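Section 4: Setting Up Stage Sound for an Outdoor Show

Revision 2026-05-28, edited by Benedicta Amissah

Read all of this section before you power up the Drokach mixer. The quick-start card in the box makes it look like a five-minute job. Plan on most of an afternoon the first time, and be suspicious of anyone who says the venue is "already tuned."

4.1 Placing the speakers

1. Put the two main speakers in front of the microphone line, never behind it. House crews will sometimes tell you their stage is an exception. I have yet to stand on one that was.
2. Aim the horns at the middle of the lawn. The Wisanura app will offer you an angle. Treat it as a guess, as it has no idea where the hill is.
3. Lock the stands and run the safety strap.

CAUTION: Do not hang the main speakers from a canopy frame, whatever the canopy seller claims about its load rating.

4.2 Setting levels

1. Turn every fader all the way down. Switch on the mixer first and the amplifiers last.
2. Have the singer perform a full chorus at show volume. Saying "check, check" tells you next to nothing.
3. Raise the gain until the meter reaches yellow on the loudest line, then back it off a little.
4. Set the low cut on each vocal channel to 80 Hz. Leave it off for kick drum and bass.
5. Save the scene under a name you will recognize in the dark. The mixer suggests something like "Scene 59," which will mean nothing to you by the second set.

NOTE: The AUTO MIX button is on by default. It evens out speech fairly well. With a band, it pulls down the backing singers every time the lead takes a breath. We recommend switching it off, and the marketing department is aware of our view.

4.3 Monitors

1. Bring up one monitor at a time, starting with the drummer.
2. If a channel rings, lower it before you reach for the equalizer.
3. Ask each player what they need less of. Requests for "more of everything" cannot be met.

4.4 If error 3782 appears

The screen text blames the network cable. Sometimes it is the cable. More often the Szabo stage box has started up before the mixer and the two are waiting on each other.

1. Mute the main outputs.
2. Unplug the stage box and wait until its lights go out.
3. Plug it back in and let the channel list reload.
4. If the error returns, swap the cable.

CAUTION: Do not run the firmware update on a show day. The July release was described as safe to install between sets. It restarts the mixer.

4.5 Packing up

Shut down in reverse order, amplifiers first. Let the cables lie flat before coiling them, and keep the Pavley adapter in its own pouch. It is small, black and expensive, and it looks like gaffer tape on a dark stage.

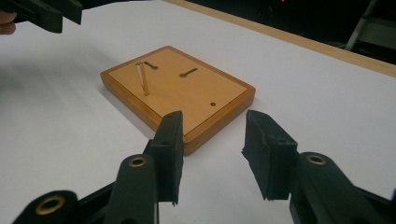
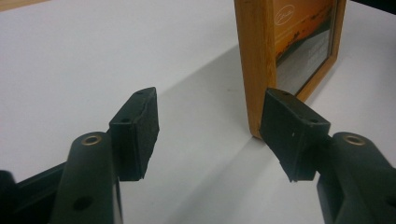
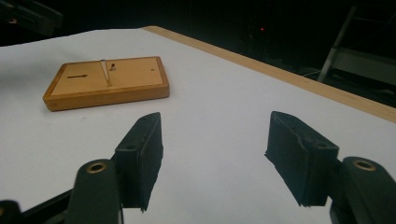 Figs. 4-1 to 4-3. White tabletop, three views.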